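Glossy white table top: glare, smears and fine lines. Can it be dulled down?

Asked in Furniture and Fittings > Desks and tables

We have a big white table in our back office which we bought second hand when the Calloway branch closed. It is very glossy. It is used every day for sorting, writing and general bench work, with people sitting at it on ordinary office chairs, and it has been wiped down with whatever was under the sink for as long as we have had it.

There are two problems. The first is glare. The ceiling lights are directly over it and they show in the surface wherever you sit. Two of the staff have said it gives them a headache by the afternoon. The second is that however much I clean it there are smears, and in some lights I can see thin grey lines. I can't feel them with a fingernail. I don't know if they are scratches or dirt or something in the top itself. 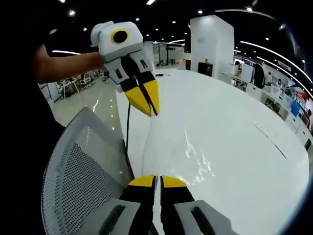

Page last changed: Nov 5, 2019

What I would like to know is whether a shiny top like this can be made matt without ruining it, and what I should be cleaning it with. I have been told to rub it over with wire wool and I have also been told never to do that. I do not know what the top is made of. There is no label underneath, only a sticker with the number 208 on it, which I think is an old stock number.

A new top the same size from Rodstead was quoted at 470 pounds without fitting, so I would like to keep this one if I can. We can't move the lights as the ceiling belongs to the landlord.

Asked by: backoffice_pimville
3 answers

Answer 1 (accepted)

Don't use wire wool yet. You need to find out what the top is first, and you can do most of that from the edge and the underside. Look for a place where a cable hole has been cut or where a bracket is screwed in. If you see a thin white skin over brown board, it is laminate or a foil. If the white goes a little way in and has a rounded, slightly soft look at the corners, it is more likely paint or lacquer. If it is cold to the touch and rings when you tap it, it is glass painted on the back.

Laminate can't be made matt in any way that lasts. The colour is in a very thin layer and if you rub through it in one place you can't put it back. Lacquer can be flatted with a very fine pad and water, but doing a whole large table evenly by hand is hard work and you will see every patch you missed. Glass, leave alone.

For the smears, I would guess most of it is old spray polish. Each wipe spreads the last lot about. Do this:

Clear the table completely and brush off any grit. Grit under a cloth makes fine scratches.

Wash with warm water and a few drops of washing up liquid. Wring the cloth out well, and don't let water stand on any joins.

Go over it again with clean water and a second cloth. This is the part people leave out. The soap dries to a film and you are back where you started.

Dry it straight away with a microfibre cloth, working in one direction from one end to the other. Don't go round in circles.

If it is still greasy, try a little surgical spirit on a cloth in a corner that doesn't show. I use the 70 per cent kind. Wait a day and look at the corner before you do the rest. If the cloth has picked up any white, or the corner has gone dull or sticky, stop there.

Then look at the grey lines again. If they have gone they were dirt or rubber marks. A white pencil eraser will often shift what the cloth doesn't. If they are still there and you can't feel them, they may be very fine scratches with dirt in them, or they may only be something reflected. Move your head from side to side. A reflection moves along with you and a scratch stays where it is.

After that, no spray polish and nothing with wax or silicone in it. A damp cloth at the end of the day and a dry one after it is enough.

Subbarao Shenoy

Answer 2

just cover it. we had the same thing with a white table and bought a roll of matt clear film from Akotell, the kind for shop counters. got bubbles all down one side and it was a pain to trim but the glare is a lot less. if you don't want to stick anything down get some big desk mats

wire wool is a terrible idea whatever its made of

Answer 3

I agree with the first answer about washing but I would deal with the lights before the table. You say you can't move them, but you can probably change what is over them. Ask the landlord if the covers can be swapped for frosted or prismatic ones. They clip in on most office fittings. Ours agreed when we said we would keep the old covers and put them back when we left.

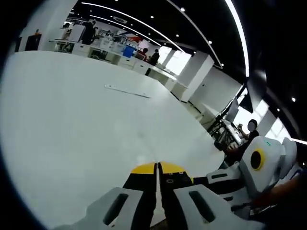 If the answer is no, turn the seats before you spend any money. The worst place to sit is where the light is in front of you and bounces off the table towards your face. With the light to one side it is much less tiring. Try it with one person for a week and ask them.

A cheap test for a mat is to tape a sheet of plain grey paper down where somebody works and leave it for a morning. If their eyes feel better, buy the mat. Get grey or green and not white. Black shows every crumb and in my view makes the rest of the table look brighter.

On the film idea, I would be careful with an old top. If the surface is lacquer and it is already lifting anywhere, the film can bring it up when you peel it off. Try a small square and leave it on for a few weeks before you do the lot.

Comments on this question

backoffice_pimville: Thank you all. I found a cable hole at the back and it is a thin white skin on brown board, so laminate I suppose. I washed and rinsed it twice and the second cloth came up grey. The smears are much better. Some of the lines came off with the eraser and some did not. I have written to the landlord about the covers and don't expect to hear before December.

Subbarao Shenoy: Good. Leave the remaining lines alone. Cream cleaner won't take them out and you will end up with a dull patch.

backoffice_pimville: Would car polish hide them?

Subbarao Shenoy: For a week or so, and then you will have smears again. It will also make it shinier.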